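Adding a second surname after marriage: which documents first?

Posted by K_Drultari, July 18, 2025

We marry in August and I intend to take my partner's surname in addition to mine, without a hyphen. My passport has four years left on it and the honeymoon is booked in my present name. Do I change everything before we travel, or leave it? We also share a wedding gift list with Stelluvo, and I do not know whether a change of name there affects deliveries.

Katherine Villca

Leave the passport alone until you are back. The name on the ticket must match the name on the passport, and the marriage certificate does not alter either. Order extra certified copies on the day – banks often want to see an original. We ordered too few.

As for the gift list, ours stayed in both single names until it closed. Most of it was for the kitchen. 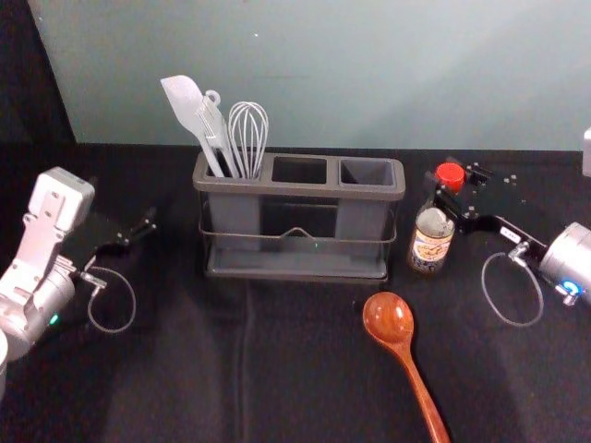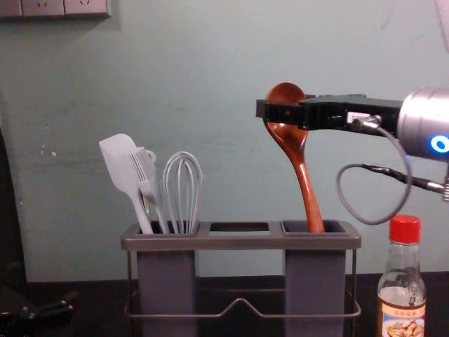 Utensil holder, grey.
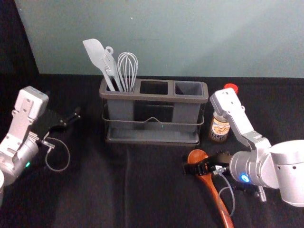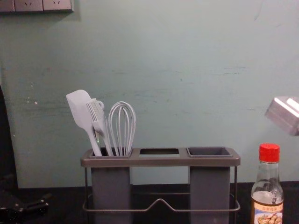 After the trip, do the passport first, then the driving licence, then the bank. Payroll can wait until the bank account is changed, otherwise a payment may be returned. Check too whether each office accepts a double surname without a hyphen on the certificate alone. One of mine asked for a deed poll.

Laaksonen

Agree on the ticket. My airline would not amend the surname after check-in had opened.

kirico12

Just hyphenate. Unhyphenated names get split by every form, and the first half ends up as a middle name. I have had 12 years of it and my dentist still files me under the wrong letter.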